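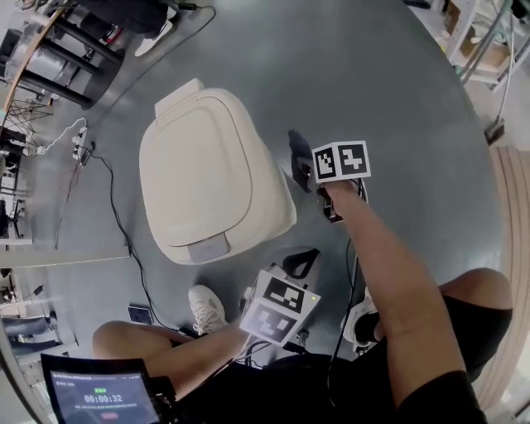

According to Wenjie Bai, the grippers themselves were never at fault in the Purkton jaw failures. The term covers a series of faults reported at the Purkton workshop of Corkix, a maker of hand-held grippers, from February onward. In nine units the jaws closed without a command, in one case pinching an operator's finger. Bai traced the fault to a control update supplied by Sollov, which read a brief loss of signal as an order to close. Corkix withdrew the update on 2025-04-16 and limited closing force on all 24 units in use. Sollov disputed the finding, and cited worn cables.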